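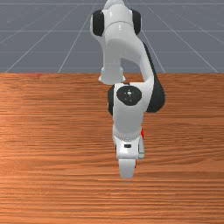 Sim view from the front, arm over the bare table, gripper open space below it, no blocks loaded.

2024-09-19
Renville robotics club, sim bench notebook

Goal for this session: get the block-stacking task to reset cleanly, and find out why the gripper closes too high on the shared config but fine on the old one.

Started from the empty table on purpose. The last three entries in this notebook all begin with blocks already loaded, and every time we ended up arguing about whether the arm was wrong or the blocks were wrong. With only the arm and the table in the world there is less to argue about.

Setup
Repo is the club's Cassim fork, branch naltora-stack. Naltora is the name of the stacking task for the spring competition, for anyone reading who joined after we picked it. Physics step is the default. Control loop runs at 100 Hz. Episode length set to 600 control steps, so six seconds per try. That was 200 before and the arm never got to the second block.

First run
Loaded the world, sent the home pose, waited. Arm went to home and stayed there. Joint readings matched the commanded values to three decimals, so no drift at rest. I left it sitting while I wrote up the setup section and it was the same when I came back to it.

Then stepped the hand straight down in small moves until contact was reported. Contact came 33 mm later than the config says it should. The config thinks the fingertips are lower than they are. So when the script says "go to block height and close," it stops above block height and closes on the top edge or on nothing. This matches what we have been seeing since the config was merged.

Repeated with the old config. Contact came where it was supposed to.

Looking for the 33 mm
Things I checked, in order, so the next person doesn't do them over:

Table height. Same in both configs. I also put a thin test plate on the table and the contact height moved by the plate thickness, so the table is where the file says it is.

Base height. Same in both.

Joint zero offsets. Same in both. I thought it would be this one and spent too long on it.

Tool offset. Different. The old config measures from the hand flange to the fingertips. The new one has a larger number with a comment that says "with pads." We had long finger pads on the model in April and took them off again when they kept poking through the blocks. The pads are gone from the model but their length is still in the offset. The difference between the two numbers is 33 mm exactly.

Changed it back to the short number, reran the step-down test, contact came at the right height. Did it at five spots: center, then near each corner as far as the arm would reach. The two far corners were a hair off, under a millimeter, and I'm going to leave that alone.

Committed with the message "tool offset without pads." Please don't add the pad length back in unless the pads are back in the model too. If somebody does want pads again, put them in their own file and have the offset read from it.

Reset problem
The other thing on the list. After a failed try the world resets, but the gripper sometimes stays in whatever opening it had at the end of the last episode. If it was closed, the next try goes down with closed fingers and bumps the block over. In the logs this looks like a bad grasp. It is a bad reset.

Ran the reset over and over with no blocks and printed the finger opening each time. When the episode ended on its own by running out of steps, the fingers opened. When the episode ended early because the script called it a failure, they did not. So there are two reset paths and only one of them touches the gripper. Found both in the task file. The early one returns before it gets to the gripper line. Looks like somebody added the early return to save time when the blocks fell off the table, and the gripper line was already below it.

Moved the gripper line up to the top of the reset function, so both paths go through it. Ran 200 resets with the failure flag forced on. Fingers open on all 200. Ran the same again with the flag off, same result.

One side effect: the reset is a little slower because it waits for the fingers to finish moving. On long batches we may notice. I would take slow over wrong for now, but there is probably a way to set the finger position directly instead of commanding it and waiting. The Cassim notes mention a call for it. I have not tried it.

With blocks
Put two blocks back in after the fixes. Block A at the center, block B a hand width to the left, B goes on top of A.

Try 1: picked B, lifted, dropped it on the way over. 
Try 2: picked B, placed on A, stayed.
Try 3: same as 2.
Try 4: picked B, placed it crooked, slid off.
Try 5: placed, stayed.

Three out of five, and every grasp in the five was at the right height. Before the offset fix we had zero stacks and about half the tries never picked up anything. I did not change grip force or speed between tries. The drop in try 1 happened at the fastest part of the sideways move, and I suspect the speed, but five tries is not enough to say.

Try 4 I replayed twice. The block was already turned a few degrees in the fingers when it left the table. The gripper came down a little rotated compared to the block, grabbed it by two corners, and the block swung as the fingers closed. The script takes the block's angle at the start of the episode and doesn't look again. If the block gets nudged on the way down, the angle is stale. Reading it one more time just above the block should help.

Camera
We have been using the side view for everything and it hides the fingertips behind the hand for half of the move. The front view is better for watching height. It cuts off the top of the arm, which doesn't matter for this task. The floor grid is useful for seeing whether the view has been bumped between runs. I saved the front view as the default for this branch. If you like the side view, save your own and don't overwrite this one.

The wood texture on the table is busy and makes it hard to see small gaps under a block. A plain color would be easier on the eyes. Left it as is, because the competition world from Closero uses a wood table and we may as well get used to it.

Still open
Sideways speed. Run the same two-block setup at full, three quarters and half speed, at least 33 tries each, and write down drops separately from bad placements. We have been counting them together and it tells us nothing.

Second angle read above the block. Small change, should go in before the speed runs or they will need to be done again.

Direct finger set in the reset, as above.

Somebody should check whether the competition world uses the same tool offset as ours. If Closero's file still has the pad length, our script will close too high there even though it works here. I looked for the number and did not find it. It may be inside the arm model instead of the config.

Wall clock: the 200 forced resets took long enough that I did them on the back bench machine and kept working on the other one. If you find that machine still running something called reset_check, it is finished and you can kill it.

Added a few minutes later: ran the step-down test one last time from a fresh checkout, to be sure the fix is in the branch and not only on my copy. It is. Contact height is right on a clean pull. Logs are in the shared folder under naltora, offset and reset kept in separate files. The five block tries are in there too, with the joint readings. The replay for try 4 is the one to watch if you are going to work on the angle read. Start it from the approach, the part before that is only the arm coming over from home.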